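About Hallgate Vessel Hygiene

Hallgate is a survey and advisory company working on infection control aboard passenger ships. We inspect ventilation, potable water, galleys, medical rooms and isolation cabins, and we write the outbreak plans that ships carry for use between ports. Our office is in Jurkbridge and our water laboratory is in Clultcombe, two streets from the ferry terminal.

We work for ship owners, charterers and ship managers. We do not act for passengers in disputes, and we do not sell equipment, filters or cleaning chemicals. Survey fees are fixed in writing before a surveyor boards and do not depend on the result.

How the company started

Leopold Zaugg founded Hallgate after eleven years as a marine ventilation engineer. His work at the time was mostly noise complaints and fan replacement. On one job he was asked to find out why a gastrointestinal illness kept returning to the same deck of a coastal passenger ship after three rounds of disinfection. The cause was a service pantry with one handwash sink, which had been disconnected during a refit and was still marked as working on the general arrangement drawing. The crew knew. The drawing had been used for every cleaning plan written afterward.

His report on that ship ran to four pages. It listed the space, the drawing number, the difference between the two and the work needed to close it. Our reports still use that layout. The headings have changed once, when we added a column for the date on which the ship's own staff first noticed the problem, if they had.

The laboratory came later. It was bought from the Nägeli family, who had run it as a testing house for dairy and drinking water, and the Nägeli name is still used for the sampling procedure we follow on board. Two of the Nägeli analysts stayed on and trained the people who now do the bench work.
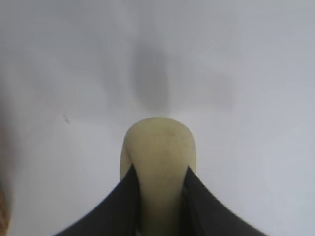 What we survey

A full survey covers every space where passengers or crew eat, sleep, wash, wait in line or receive treatment. On a large ship that is a long list. The largest vessel we have surveyed had 3423 numbered spaces on its drawings, and the survey took two voyages. Smaller ships are normally finished during one port call and one night at sea.

Ventilation. We measure supply and extract air flow at the cabin terminal, with the cabin door closed and then open. We record which cabins share a fan coil, which share an air handling unit, and whether recirculation can be shut off for one zone without shutting it off for the whole fire zone. Pressure differences between isolation cabins and the corridor are logged for at least 12 hours, since a reading taken at the dock with the shell doors open says little about conditions under way.

Potable water. Samples are drawn from the bunkering line, the tanks, the heater outlet, the return line and the far end of each riser. Hot water temperature is taken at the tap after one minute of flow. Dead legs are traced by hand against the piping diagram. Most ships that have been refitted more than once have some that are not on the diagram.

Galleys and food service. We check holding temperatures, dishwasher rinse temperatures, the separation of raw and ready-to-eat preparation, and the route that waste takes out of the space. Self-service lines are surveyed during service.

Medical and isolation. We check how many isolation cabins can be opened, how long it takes to open them, how meals reach them, how used linen leaves them, and which staff are assigned. The last item is the one most often missing. A plan may set aside thirty cabins and name one nurse.

Outbreak plans

An outbreak plan is a document that the ship's officers use when cases begin to appear. It should be short enough to read on the bridge at 3 a.m. Ours are limited to 4 chapters: detection and counting, isolation, cleaning, and communication with the port. Background material goes in a separate binder.

The first chapter sets trigger levels. These are case counts, per day and per deck, at which a named officer must take a named action. We work out the levels for each ship from its own clinic records over past seasons, because the normal rate of illness differs a good deal between a ship on short island routes and one on ocean crossings. A trigger copied from another ship will either go off every week or stay silent until the clinic is full.

The second chapter deals with people who must stay in their cabins. It covers food, medicine refills, phone access, cabins without windows, and families booked in separate cabins. It also covers crew, who usually share sleeping quarters and who have to keep working for the ship to remain safe. In our view crew accommodation is the weakest part of most plans we are asked to review. Where two or more crew share a room, the plan must say where each of them goes on the first night.

The fourth chapter covers arrival. It lists what a port health authority is likely to ask for, in what order, and where on board each answer is kept. It also deals with disembarking by group – who leaves first, by which gangway, with what luggage, and who walks the empty corridor afterward to confirm that it is empty.

Plans are tested on board before we hand them over. A test takes one working day and uses the real clinic, real radios and real meal carts. We write up the test whether or not it goes well.

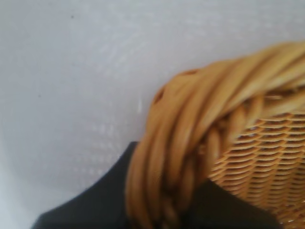 How long does a ship have to be out of service for a survey?

Most surveys are done with the ship in normal service. The surveyors board with the crew, work deck by deck and measure cabins on turnaround day while they are vacant. Only the recirculation shutdown test and the tank inspection need the ship alongside without passengers, and the two can be done on the same day.

Samples and results

Water samples are chilled on board and delivered to Clultcombe by road or air. Culture work takes up to ten days, and we do not shorten it. If a client needs an early indication, we can run a rapid test in parallel, but a rapid result is reported separately and is never used by itself to clear a system.

Every sample has a tap number, a time, a temperature and the initials of the person who drew it. Samples without all of these are thrown away and drawn again at our cost.

The final report is issued as one file with the measurements attached as plain tables. Clients may pass it to insurers, class surveyors or port authorities without asking us. They may not pass on part of it. A summary page is included for those who want something shorter.

Staff

Hallgate has 19 permanent staff. The surveyors come from marine engineering, environmental health and hotel operations, and each survey team has at least two of those backgrounds. Laboratory staff do not board ships and surveyors do not read plates. Report review is done by someone who did not take part in the survey and has not worked for that client in the past year.

Leopold Zaugg remains technical director. He reviews all ventilation reports and answers questions on them in writing.

Records

We keep survey files for fifteen years. The archive at Jurkbridge holds 806 completed surveys on 215 ships, including some vessels that have since changed name, flag or owner. A new owner can request an earlier survey with the consent of the client who paid for it. Drawings are returned or destroyed at the end of the contract, as the client prefers.

Contact

Survey requests should include the ship's name, passenger and crew capacity, year of build, date of last refit and expected route. A general arrangement drawing is useful at this stage, even an old one. Requests received by noon on Tuesday are scheduled the same week. The office is open from 8 a.m. to 5 p.m. and the laboratory receives samples until 7 p.m.

Comments (4)

deckhand_ro
The part about crew cabins is right. On my last ship the isolation plan for crew was one line and it said "as available."

M. Pell
Do you survey river vessels? Ours has 70 cabins and a single air handling unit, so I am not sure the zone test would even apply.

Hallgate office
River vessels are surveyed on the same basis. With a single unit the zone test is replaced by a whole-ship shutdown, and we log cabin temperature and carbon dioxide while it is off. Please send the drawing.

Tarn
Link to the sample report goes to a blank page for me. Tried it in two browsers.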